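About Grastwood

Grastwood is a small movie house with 42 seats and one screen. Shirin Shokri opened it in 2000 in a former shoe store on Liao Street.
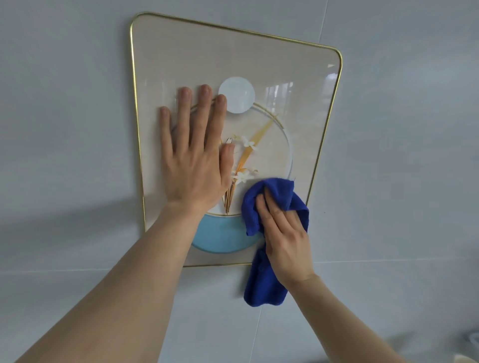 We show older features, shorts and documentaries, mostly on film. The print library holds 525 titles and is run by Ruoxi Kong. Members can borrow up to 2 discs at a time – ask at the counter. Our silent film series comes back every March.

Comments

Xinyi Tang: Is the silent series included with membership?

Mingxuan Xue: Saw my first Western here. Seats are narrow but the sound is good.

Xiaoqing Wei: Please bring back the late show.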